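3. Materials and Methods

3.1 The collections

The study draws on printed technical books held by two teaching libraries, Itham and Urton. Both libraries lend mainly to students in vocational and engineering courses, and both have kept older course books on the open shelves after newer editions came in. We limited the survey to books with line drawings set into the running text. Books with plates on separate coated stock were left out, as were atlases and bound sets of loose sheets. Books with color printing were kept only when the color was confined to the cover.

The final sample held 389 volumes. Itham supplied the larger share, mostly in English and German, and Urton supplied most of the Chinese and Japanese titles. The two libraries classify their stock differently, so shelf marks were not used to sort the sample. Each volume was assigned to one of four paper groups by touch and by thickness, following the procedure in Baird and Moffat. Where the two readers disagreed on the group, a third reader (Swanson) made the decision. Volumes that had been rebound were noted, but rebinding was not treated as a separate variable.

Storage conditions at Itham changed during the survey period. Heating in the lower stacks was off for most of November, and volumes shelved there were moved to the reading room and left closed for a full week before any measurement was made. No such move was needed at Urton. 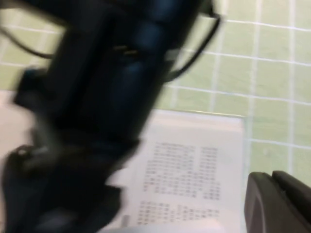

3.2 Measuring show-through

Show-through is used here for any mark printed on one side of a sheet that can be seen from the other side under ordinary reading light. It is kept apart from offset, in which ink has transferred from a facing page, and from staining. In older books the three often occur together. Rutherford's earlier survey combined them into one score, and for that reason his results can't be compared directly with ours.

From the sample we took 876 pages for close scoring. A page qualified if it held at least one line drawing and if the reverse side was also printed. Drawings with large areas of solid black were scored separately, because they hide show-through in the dark parts and make it look stronger in the white parts. Each page was laid flat on a gray card, without backing sheets, and scored on a five-point scale running from "none visible" to "interferes with reading." Readers worked alone and did not see each other's scores until a volume was complete.

The scale was written for text pages and needed some changes for pages with drawings. A faint shape behind a paragraph is easy to ignore, since the reader knows what letters look like and supplies the rest. Behind a drawing the same shape can pass for a construction line or a hidden edge. We therefore asked readers to give two scores to each page, one for the text and one for the drawings, and to record the higher of the two as the page score. 

Figure 1. Textbook page with Chinese text and black line drawings of mechanisms. Faint gray shapes from the reverse side of the sheet are visible in several places.

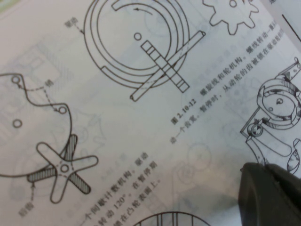

Agreement between readers was good for text and weaker for drawings. Most of the disagreement came from two middle points on the scale, "visible but ignored" and "visible and noticed." MacBrayne suggested merging them, and we tested a four-point version on 16 volumes from the thinnest paper group. The merged scale raised agreement but lost the difference between thin paper and medium paper that the survey was meant to record, so the five-point version was kept.

Language had less effect on the scores than expected. Readers who did not know Chinese gave slightly lower text scores to Chinese pages, possibly because they were judging the page as a pattern and not trying to read it. Their drawing scores did not differ from those of the other readers. The Chinese text scores reported in Section 4 come only from the two readers who could read the language.

Two limits of the method should be noted. The light in the two reading rooms was not the same, and the Tostby lamp used at Urton gave a cooler light than the ceiling fixtures at Itham. In addition, pages near the spine could not always be laid fully flat. We left such pages in the sample and marked them in the data table.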